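Pose estimate flips 180 degrees on slotted office trays

2 min read

Zulema Gallardo
I'm writing the perception side of a small pick-and-place setup and my 6D pose estimator has developed opinions. The parts are plastic document trays, all the same color, slots all over the bottom. Detection is fine. Then the refinement step (ICP on the depth cloud) turns the tray end for end and reports an excellent fitness score while doing it. The planner, being a trusting sort, drives to the grasp on the wrong side. Raising ICP iterations to 60 made it wrong more slowly. Is there a sane fix, or do I start gluing fiducials to everything?

Sorin Manole
Glue fiducials to everything.

Viorica Filip
Please don't, or at least not yet. Your score is high because almost every point you feed it is floor, and a slotted floor looks much the same from either end. ICP is answering the question you asked it.

What worked for us at Skundside, in the order I'd try it:

Crop the cloud before refinement. Throw out the floor and keep the walls and the front edge, where the asymmetry lives. Then run ICP twice, once from your estimate and once from the same estimate rotated by 180 degrees, and compare the residuals on the cropped points only. If the two are close, report "don't know" and take another view. Planners cope with "don't know" much better than with confident nonsense.

Also check whether your trays are all the same tray. We had one mesh and a config file that swore it covered the lot.

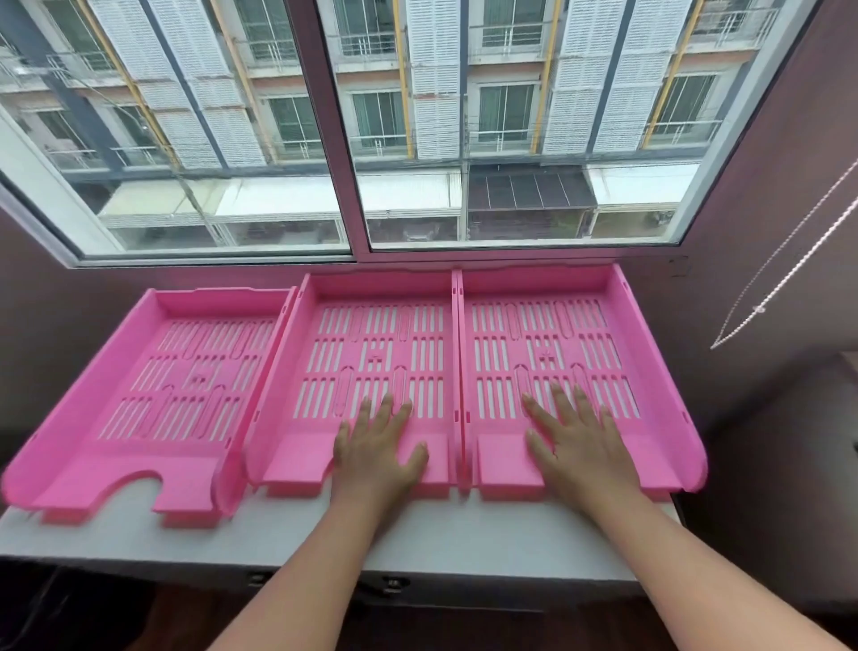

Two trays set flush against each other will also wreck your segmentation if it leans on color, as ours did. The mask came back as one very wide tray and the planner dutifully aimed for the middle of it, right on the seam. We now split on wall height in the depth image and reject any mask wider than the model.

Ákos Kelemen
Seconding the double ICP. One catch - if your depth filter does hole filling, turn it off while you debug. Ours was smoothing the slots and nibbling the top of the walls, so the crop had very little left in it. I lost most of January to that checkbox.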